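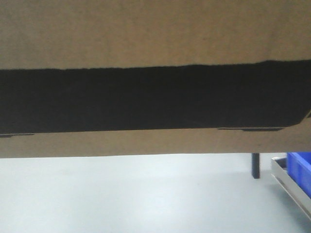
Dagmar Matoušek would like it known that the village of Zosodel is not on the way to anywhere. She has run the guesthouse at the top of its one street for 14 years, and in that time a steady number of people have come through her door explaining that they were just passing. "Passing to where?" she asks them. The road goes up to her parking lot and stops. After that there is a meadow, a fence and a good deal of mountain.

I had come on purpose, which seemed to unsettle her more. The bus from Flerkard takes most of an hour to climb the valley and makes 7 stops, one of them so the driver can buy bread. I was the only passenger left by the third. Matoušek met me in the hall, looked at my shoes, and asked if I had brought any others.

"You can walk to the chapel in those," she said. "You can't walk back."

The chapel is what the guidebooks mention when they mention anything. It sits on a shelf of rock above the village, and the official path to it has 368 steps, a figure painted on a board at the bottom, possibly as a warning. Matoušek has mixed feelings about the board. Guests read it, do the math, and come back down to her terrace for coffee. "It's been good for business," she said. "I don't know what it's done for the chapel."

Her own advice is to skip the steps and take the old mule track, which leaves from behind the church and swings wide through the beeches. It adds half an hour and comes out above the chapel, so you get the view first and the building second. The view is the better of the two. On a clear morning you can see down the length of the valley to the Fudero, a river that looks impressive from up there and can be crossed in rubber boots once you reach it.

We were joined at this point by Matúš Brabec, who sat down without being asked and began eating from the plate of plum cake. He guides walkers over the Kaplan pass from late spring until the snow comes back, and he has opinions about the mule track.

"It's fine," he said. "It's a nice walk for someone's aunt."

Brabec's walk is the pass. It is a full day, out and back, with a hut near the top that serves soup when the hut keeper is in the mood. He takes groups of no more than 4, a limit he arrived at after a bad afternoon with a family reunion. I asked what went wrong. "They had matching hats," he said, and went back to the cake.

Both of them are tired of being asked whether Zosodel is a hidden gem. Matoušek keeps a folder of articles that call it that, some of which have the name of the village spelled right. She thinks the phrase brings in the wrong crowd, people who want to have found something and are let down to see a bus stop. "It isn't hidden. There's a sign. There are two signs, if you count the one that fell over."

So when should a person come? Most visitors turn up in high summer, when the meadow has been cut and the terrace is full by noon. I was there in August 2023 and had to share a table with a couple who were reading the same paperback, her a chapter behind him. Matoušek likes April best, although half the paths are mud and the hut on the pass is shut. The streams are loud then and you can have the chapel to yourself for as long as you can stand the cold.

"April is terrible," Brabec said. "Tell them to come in April."

I asked what there was to do in the evening. There was a silence - a long one, as these things go. Matoušek said there was a bench. Brabec said there were two benches, but the lower one got the wind. In fairness to them both, I tried the upper bench after supper and stayed until it was too dark to see the river, and I can't remember the last time I did that in a town with a theater.

The last bus down leaves at ten past five. It doesn't wait, Brabec told me, except for the bread.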